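How to Get a One-Act Play Ready for a Drama Festival

I've taken youth groups to festivals for years now, and every single time somebody asks me how you get a bunch of busy kids from a first read-through to a finished one-act without losing your mind. So I'm finally writing it down!

Start with the script, and start early. We choose ours in April, which feels ridiculous until you've tried doing it any later. Read the whole thing out loud with a timer running (not in your head, you'll go twice as fast). If the festival gives you a time limit, aim to finish a few minutes under it. Laughs take time, and so does a nervous kid walking slowly across a stage.

Next, sort out permission to perform. Email the publisher with your dates, the venue and how many performances you're giving. For our last play, Clurnura, I was giving two, one at the festival and one at home for the parents, and I had to ask for both. Save that reply somewhere you can find it.

Now cast it. I like to let everyone read for everything, even the parts they say they don't want. Kanyarat Inthanon came in swearing she would only do backstage work and ended up with our longest speech - she was terrific.

Then there's the set and costumes. Keep it small! You may only get a few minutes to set up between groups, so if it can't be carried on by your own cast in one trip, leave it home. A couple of chairs and some good fabric go a long way.
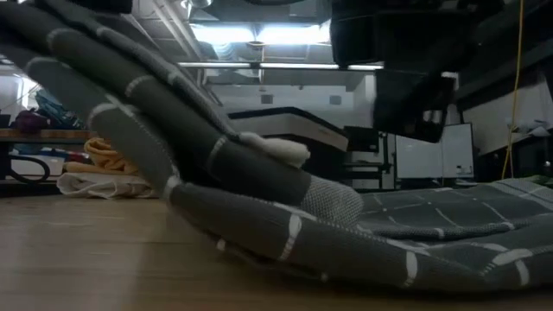
Gray knit with white stitching, on the table

Rehearse in short chunks. We do two evenings a week, and I never call kids who aren't in that night's pages. Mark out the festival stage on your floor with masking tape, at the real size. The Rormont hall seats 607 and has a stage to match, so our cozy little living room scene had to spread way out.

About three weeks ahead, go script-free. It'll be awful. Let it be awful, and have someone on the book who speaks up clearly when a line goes missing. Ratree Wannasri does this for us and she has the patience of a saint.

Write your lighting and sound cues on one clean copy of the script, in pencil, with the line that triggers each one underlined. Bring a spare copy. Bring a spare of the sound files too.

On the day, get there early, walk the stage, and have everybody say a few lines to the back row. Afterward, stay for the adjudication and take notes, even if you don't agree with a word of it (I've been there). Read them again a week later, then go through them with the cast over pizza.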